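How to Plan a Budget for Your First Tabletop Robot Arm Cell

By Dae-han Yeon

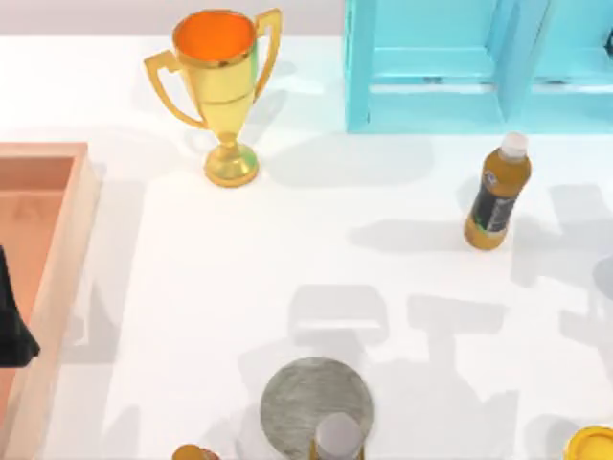

Many small companies ask me the price of a robot arm, and I always answer with another question: which objects must it pick up, and where must it put them? The price of the arm is easy to find. The price of the complete cell is harder, and most budgets fail in this second part.

In this tutorial I explain the order of work that I use when I help a workshop or a small lab to plan its purchase. You will need a spreadsheet, a tape measure, a kitchen scale and one free afternoon.

Step 1. Write the object list before you look at any catalog

Take every object that the arm should handle and put it in one row of the spreadsheet. For each object write the width at the place of gripping, the height, the weight, and the surface. Shiny metal and clear plastic need special attention, as depth cameras often have difficulty with them. Flat objects such as plates and lids also need their own note. A two-finger gripper may not get under them from above, and then you must pay for a suction tool or for a different fixture.

If you have bottles with liquid, weigh them full. I made this mistake in my first project, where all the weights came from empty samples.

At Betancur, a small packing workshop which I helped last year, the first list had 217 items. We grouped them by shape and by gripping width, and 14 groups remained. For planning, you can work with the groups and forget the single items until the test phase.

Step 2. Decide the payload and the reach

Look for the heaviest object in your list and add the weight of the gripper itself. Many buyers forget the gripper. If the heaviest object is 1,000 grams and the gripper is 900 grams, an arm with a payload of two kilograms is already almost at its limit. In this case I would look at the next size.

For the reach, draw your table on paper at a small scale. Mark the base of the arm, the trays, and any shelf. A shelf with compartments is more demanding than a tray, because the arm must enter from the front and the wrist needs free space. Measure the inside of the compartments and not only the outside of the furniture.

Step 3. Try the layout in simulation before you pay

This step costs mostly working time and it can save the largest amount. There are simulators which can be used without a license fee, and many arm makers publish a model of their arm. Put in the table, the tray, the shelf and a few objects from your groups. They can be simple models from a free library. The size is important and the beauty is not.

Check these points:
- Does the arm reach all corners of the tray?
- Does the elbow hit the shelf in any motion?
- Does the shadow of the arm fall on the objects when the lamp is at the planned position?
- From the planned camera position, which objects are partly outside the view?

The third point was a surprise for me. I used to leave the lights at the default setting, and later in the real cell the camera lost objects each time when the arm moved over them. Now I place the lamp in the simulator too, and if the shadows look bad I add a second lamp to the budget.

Please remember that the simulator does not tell you everything. Friction and soft materials are usually less exact than in real life. Keep money for a physical test.

Step 4. Fill in the budget sheet

I use these lines, and I ask you not to join them together, even if the supplier does:
- Arm and controller
- Gripper, with spare finger pads
- Second tool, if your flat objects need it
- Camera, bracket and cables
- Lamps
- Table and fixing plate
- Trays and shelf
- Computer
- Safety assessment and protective equipment
- Setup work, inside and outside the company
- Training
- Shipping and import tax
- Reserve

For the reserve I take 15 percent of the total. My colleague Beryl Parsons takes more when the customer never had a robot before, and I can understand her reason.

Step 5. Ask for comparable quotes

Send the same document to each supplier. It should contain the object groups, the drawing of the table and a few pictures from the simulation. In my last purchase I asked Histo, Linari and Dratero. Histo quoted only the arm, Linari quoted the arm with gripper and one day of training, and Dratero quoted a complete cell. Without the separate lines I could not have compared them. Dratero looked most expensive on the first page, but after I filled the empty lines of the other two, the difference became small.

Ask each supplier also:
- How long is the delivery time for the arm, and for the gripper separately?
- Is the software license paid once or every year?
- What is the price of a replacement cable?
- Can we send a box with our own objects for a test?

Send difficult objects in this box, and include at least one from each group if the supplier accepts it.

Step 6. Plan the payments

Divide the purchase in two orders if your accounting allows it. The first order has the arm, one gripper and the camera. The second order has the lamps, the second tool and the final fixtures, and you place it after the physical test. For a project starting in June, I would leave the second order open until the test report is signed.

Last update: May 29, 2019. I corrected the payload calculation in Step 2 and added the question about cables.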